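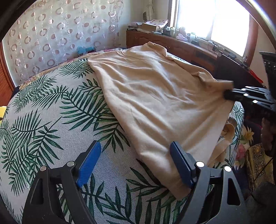 May, bedroom linens, afternoon

Blanket work again, on the palm print bedspread. The beige knit is the big one and I keep underestimating how much room it needs. Laid it on the diagonal and took it by the corners, one at the near end and one on the right side. Karim wants it folded in half the long way first. Cameron does the short way first. Tried both. Long way first gives straighter edges, short way first is easier on the arms.

Weighed the blanket before starting: 284 g over what the label from Prostley says. Delwyn thinks the kitchen scale is off, so don't quote that until we check it against the one at Ikik.

Notes on the knit:
- Pull from a corner and it stretches. Let it rest a minute before measuring anything.
- Small wrinkles come out by hand. The fold lines from storage don't, at least not in one go.
- Pinch right at the edge. Further in, you pick up a fold with it and the corner goes round.

Cream cloth with the print is still under the blanket. Take it out before the next fold, it makes a lump.

Headboard shelf needs clearing. Box, pink paper bag, plush toy, bottles and the cables can all go on the wardrobe floor for now. Sadia asked that the bottles stay upright. Floral pillow stays, but the small things on it should go in a tray.

Best fold today took around 6 minutes including smoothing. Fletcher has the folding sheet from last time, need it back to compare.

To do: sheer curtain wash, ask Karim about the temperature. Spare bedspread from Yüksel still not here.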